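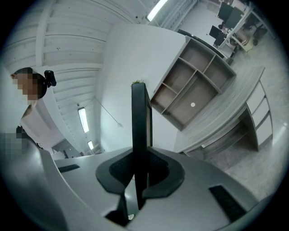
**Call for participants: Evening Noise and Reading Study, reference 1048**

Flada Acoustics is looking for 80 adults to take part in a listening and reading study at Adanside, starting in January. The study measures how low-level noise from neighbouring flats and building services affects reading speed, error rate and reported annoyance during evening hours. Participants who complete all parts will be paid £600.

The work is carried out under the Sanna programme, which deals with sound insulation in converted buildings. Results will be used to set test levels for a second study on party walls.

## Background

Most guidance on noise between dwellings is based on single-figure ratings of walls and floors. These ratings describe what the partition does. They say little about how a resident responds to a sound that is quiet, irregular and partly masked by a fan or a fridge. Earlier work in the Sanna programme used headphones and short clips. Responses were consistent, but the clips were too short to show whether people became used to the sound or grew less tolerant of it.

The present study uses longer sessions in furnished rooms. Sound is played through loudspeakers behind a lightweight wall, so that it arrives in the room with the filtering a real partition would give.

## What taking part involves

Each participant attends one screening visit, six evening sessions and one closing interview.

1. **Screening visit (50 minutes).** Hearing test in both ears, short reading test, questionnaire on present housing and sleep.
2. **Evening sessions (three hours each).** Two reading blocks and one block of free time, with a break after each reading block. Sessions start at 18:30.
3. **Closing interview (40 minutes).** Held in person or by telephone.

The six sessions must be completed within five weeks, with at least two clear nights between any two sessions. You will be given the same room each time where the timetable allows.

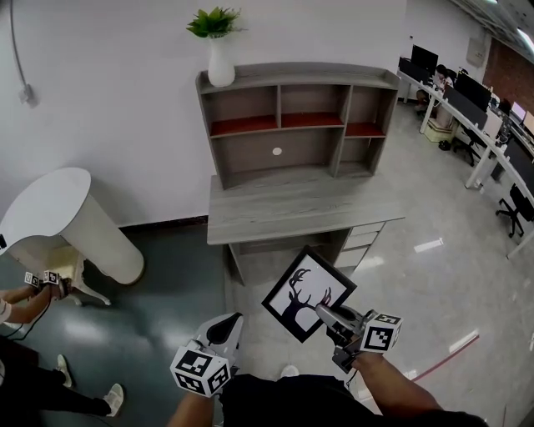 *Desk and hutch, furnished room, Adanside.*

During the reading blocks you will work at a desk from printed texts and mark answers on paper. The texts are general non-fiction at the level of a weekend newspaper. No specialist knowledge is needed. At intervals a small lamp will come on, and you will be asked to write down a number from 0 to 10 for how much the sound bothers you at that moment. A rating of 0 is a valid answer and is expected for some of the time.

In the free-time block you may read, write, knit or use your own laptop without sound. Calls and headphones are not allowed, as both change what is heard in the room.

## Sound levels

All sounds are at levels found in ordinary housing. They include footsteps, muffled speech, plumbing, doors and a ventilation fan. One session in the series is a control session with background sound only. You will not be told which one it is until the closing interview.

No sound in the study is loud enough to pose a risk to hearing. Full level data, in third-octave bands, are given in the information sheet sent with the application form.

## Who can apply

You should:

- be aged 18 or over
- read English fluently (it need not be your first language)
- be free on at least two evenings a week for the whole five-week period
- have lived in a flat, terraced house or shared building for at least one of the last three years

You cannot take part if you use a hearing aid or have been treated for tinnitus in the last 12 months. The loudspeaker system has not been calibrated for these cases. A separate study is planned at Dusau, and you may ask for your details to be passed on.
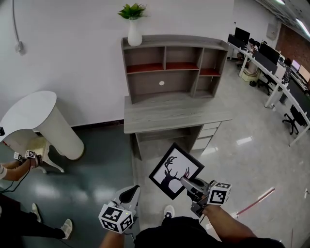 People who work regular night shifts are also asked not to apply, as evening sessions would fall at a different point in their day. Members of the same household may both take part but will be given separate session dates.

Previous experience of listening tests is neither required nor an obstacle. Please state it on the form – it will be used as a variable in the analysis.

## Payment and expenses

Payment is made in two parts: £231 after the third evening session and the balance after the closing interview. The screening visit is not paid separately, but travel costs for it are refunded on production of a ticket or mileage note. A light meal is provided at each evening session. Dietary needs can be entered on the form.

If you withdraw, you keep any payment already made and do not have to give a reason. If a session is cancelled by us with less than 24 hours' notice, it counts as attended for the purpose of payment.

## Data

Ratings, reading scores and hearing test results are stored under a participant number. Names and contact details are held apart from these and deleted six months after the last session. You can ask for a copy of your own hearing test. It is a screening result and does not replace a medical assessment.

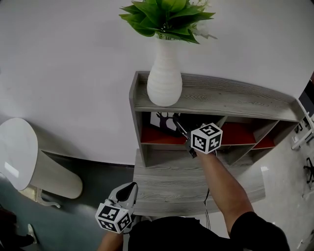
Published results will be given for groups only. Short passages from the closing interviews may be quoted without names, and you can refuse this on the consent form and still take part.

## Access

The rooms are on the ground floor, with step-free entry from the car park. The desks are not height-adjustable. If you need a different chair or table, say so at screening so that it can be in place before your first session.

## How to apply

Request an application form and information sheet from the Flada Acoustics study office at Adanside, quoting reference 1048. Completed forms must be received by 31/10/2025. Screening places are offered in order of receipt within each age band, and late forms go on a reserve list for that band.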